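Davau Zerton Tower, set 3449
Section 5: Fitting the light unit and closing the roof

Before you start

Sections 1 to 4 must be finished. The tower should stand on its base plate with all four walls in place and the stair column clipped to the back wall. You will need bags 11 and 12, the light unit, and the flat tool from the lid of the box. The complete set has 636 pieces, and the last of the grey slope bricks are in bag 12.

Caution: Small parts. Keep bags 11 and 12 away from children under three.

Fitting the light unit

1. Lift off the top floor. Put one finger under the balcony and push up until the studs let go. Do not pull on the railings.

2. Check that the battery cover is screwed shut. The unit takes two AAA batteries, which are not supplied.

3. Hold the light unit with the switch facing the back wall and lower it into the square gap beside the stair column. It should sit level with the fourth row of bricks.

4. Lead the cable up through the notch in the corner brick. Leave a little slack at the top – the cable must not be tight when the floor goes back on.

5. Press the two-stud clip over the cable. Put the clip on the smooth side of the wall, or the floor will not close.

6. Switch the unit on. If the lamp does not light, take the batteries out, check which way round they are and try again before going further.

Note: In sets packed before October the cable clip is black. Later sets have a grey one. Both fit.

Putting back the top floor

7. Set the Ko figure and the telescope on the top floor now. They are hard to reach once the roof is on.

8. Lower the floor straight down and press at the corners first, then along the edges.

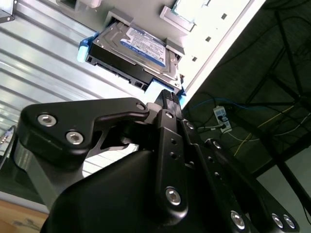
9. Look along the join from the side. If there is a gap, the cable is caught under the floor. Lift the floor and move the cable back into the notch. Do not force it.

Closing the roof

10. Build the two roof halves from bag 12, following the drawings on the fold-out sheet. The halves are mirror images of each other.

11. Hook the left half on to the hinge bricks, then the right half. The left half carries the ridge and must go on first.

12. Push the weather vane into the hole in the ridge. It should turn freely.

Caution: Do not pick up the finished tower by the roof. Lift it by the base plate, with both hands.

If you also have the Tisilard Gatehouse, leave the side door panel off for the moment. The bridge pins go in behind it, and they are covered in section 6.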